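Support > Hand Gripper Kit > Set-up Guide > Section 4

4. Preparing the workplace and the first recording
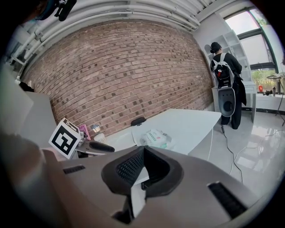

Fig. 4-1. View from the camera of the hand gripper, with the marker cube on the desk.

This section is for the Tinevow hand gripper kit with one or two grippers. Please finish Section 3 (charging and firmware) before you begin.

4.1 Placing the marker cube

1. Choose a desk with a free top. A window in the room is allowed, but direct sun on the cube is not.
2. Put the marker cube on the desk. The cube may stand tilted, as in Fig. 4-1, if one printed face is fully visible to the camera.
3. Remove tape, dust and fingerprints from the printed faces.

Note: Small things such as a paper cup or a desk lamp can stay near the cube. They must not cover the black pattern.

4.2 Cables and backpack

4. Put the recorder in the backpack and close all pockets.
5. Connect the gripper cable until you hear a click.
6. Lay the cable on the floor with no loops. On smooth tiles it slides easily – fix it with floor tape where people walk.

CAUTION: Do not let the gripper hang from the backpack while you walk between rooms. The connector can be damaged and this is not covered by the warranty.

4.3 Checking the jaw

7. Look at the mesh pad on the inner face of the jaw. If it is torn or loose, order part 1259.
8. Keep the vent slots of the housing open. Do not put stickers on them.
9. Close and open the jaw slowly, then press Calibrate.

4.4 First recording

10. Hold the gripper so that the cube is in view and press the trigger for one second.
11. Move slowly to the desk, pick up one light object and put it down.
12. Press the trigger again. The file is saved on the recorder.

Note: The memory holds 400 recordings. When it is full, the oldest file is not deleted – the recorder stops.

If the app shows error 4000, repeat from step 2.

Filed under: Hand tools / Getting started

Related articles
Changing the jaw pad
Using two grippers together
Moving files from the recorder to a computer
List of error codes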